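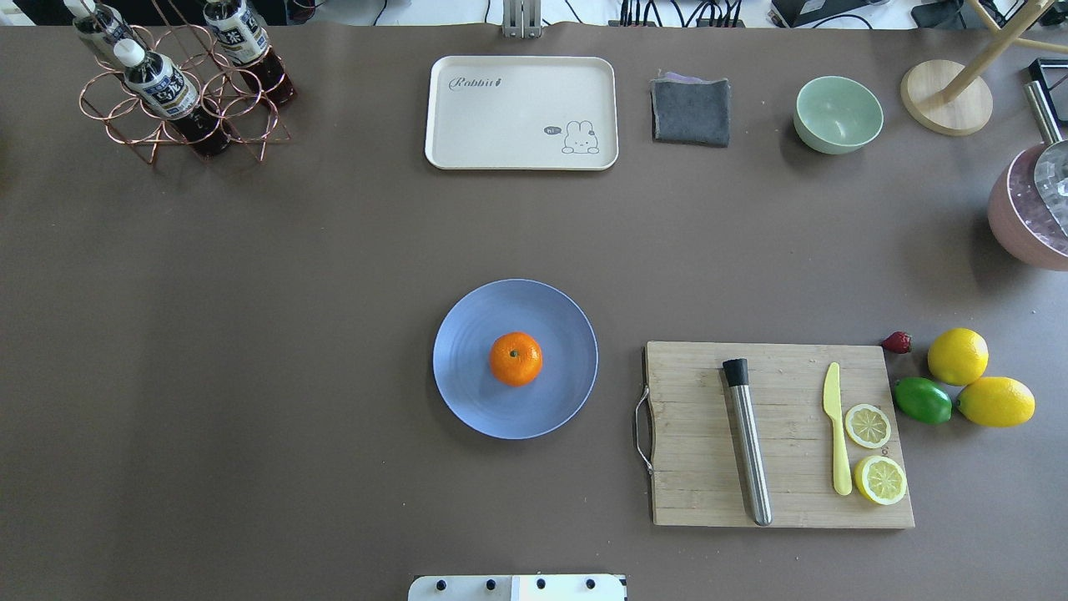
I bought the Louro citrus set in June, mainly for the muddler, and have used it most evenings for four weeks. The set is a muddler, a bamboo cutting board and a small plastic knife, and it is meant for people who make cold drinks at home with a lot of lemon and lime in them. I make iced lemon tea more than anything else, with bottled tea when I can't be bothered to brew it, and cocktails at the weekend. The board has a curved wire handle at one end and is large enough to take the muddler, the knife and a couple of lemon slices laid side by side, so one drink's worth of work fits on it. Whole fruit has to go on the table next to it.

I'll take the three parts separately, as they are not equally good.

Muddler

This is the best thing in the set. It is a long stainless steel cylinder with a black rubber tip. The steel gives it enough weight that you don't have to lean on it. Four or five presses and a turn of the wrist will get most of the juice out of two slices of lemon. I used a wooden muddler before and it had started to smell of old mint, which I could never get rid of. The Louro one rinses clean.

The rubber tip is on the firm side. I was worried it would come loose, and so far it hasn't. It does hold on to strawberry seeds, and you need a brush to shift them. It is also a little wide for my narrower highballs. If your glasses taper towards the bottom, measure them before you order.

With mint I would go gently. The weight that helps with lemons will turn the leaves to shreds and make the drink bitter. Press once or twice and stop.

Board

The board is bamboo, made up of strips, and it is light enough to lift by the handle with one hand. Mine looks a bit worn on top already. Bamboo does mark, and I cut on it daily, so I don't hold that against it. There is no groove round the edge to catch juice. With limes that doesn't matter much, but a ripe orange or a mandarin will run straight on to the table. I peel mandarins on a plate now and keep the board for lemons.

The instructions say to wash by hand and dry standing up, and to oil it every couple of months. I have oiled it once. The handle is handy for hanging it on a hook, though it does mean the board takes up more drawer space than you would expect from the size of the wood.

Knife

The knife is pale yellow plastic. It will cut a lemon into rounds if the lemon is fresh and you saw at it a little. My slices come out different sizes and rarely the same thickness. On limes with a tough skin it slides about before it bites, and I have gone back to a small steel knife for those. Strawberries are no trouble.

I can see the point of it if you have older children helping, and it won't scratch the board as quickly as steel would. For an adult making drinks for a table of people it is too slow. I would have been happier paying less for a set without it.

Using the set for guests

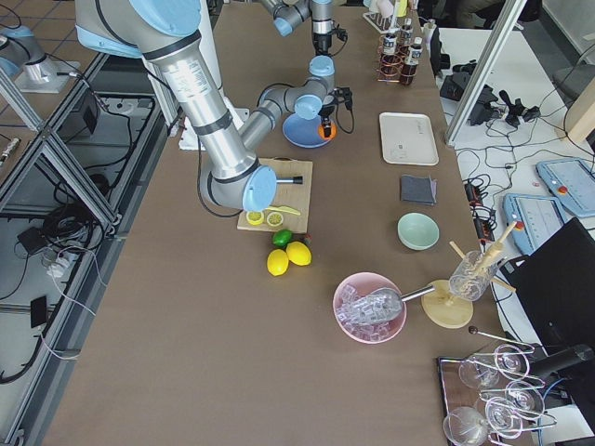

Page last changed: Friday, July 8, 2022

The set deals with the fruit and nothing else, so you will need the rest of your things out before you start. What works for me is fruit and board on one side, ice and glasses on the other, and everything that might drip kept on something that can be wiped. I put paper down over the table if there will be more than a few of us. Stemmed cocktail glasses go on a tray with a rim, partly so they can be carried and partly so they don't get knocked by an elbow. Ice sits in a bowl with a metal scoop. A folded cloth stays in the middle where it can be reached from both sides.

You will also want a long bar spoon. Louro doesn't put one in the box, and I think it should have gone in ahead of the knife. The muddler is no use for stirring – it is too thick, and it pushes the ice up over the rim. Any long spoon will do, but the thin ones with a small knob at the end are easier to turn between your fingers. Bottles are best kept in a rack at the far end, out of the way of the cutting.

The only real snag in use is where to put the muddler down between drinks. It rolls if the table isn't level. I lay it across the board, but then the board is in use and you can't cut. A small rest, or even a flat side on the shaft, would solve it.

Compared with the Jedia

Before this I borrowed the Jedia two-piece set, which has a shorter muddler with a toothed plastic end and a board without a handle. The Jedia is cheaper and the teeth break up lime peel faster. They also leave bits of peel in the drink, and the shorter length meant my knuckles kept hitting the glass. I prefer the Louro for tall drinks. If you only ever make short ones, the Jedia would do and you would save some money.

Price and where I got it

I paid 28 pounds at Traltamero, the kitchen shop in Wisdale, where they had it boxed on the lower shelf with the lemon squeezers. They also sell the muddler by itself, and if I were buying again I would get that and look for a board elsewhere. The muddler alone weighs 264 grams on my kitchen scales, if that helps anyone choosing between this and a wooden one.

Verdict

Good muddler, decent board, poor knife. I'll be keeping the first two in use through the summer. The knife has gone in the picnic bag, where it will probably do well enough on soft fruit.

If Louro brings out a version with a bar spoon in place of the knife and a groove round the board, I would recommend it without much hesitation. As it stands, buy the set if you need a board anyway.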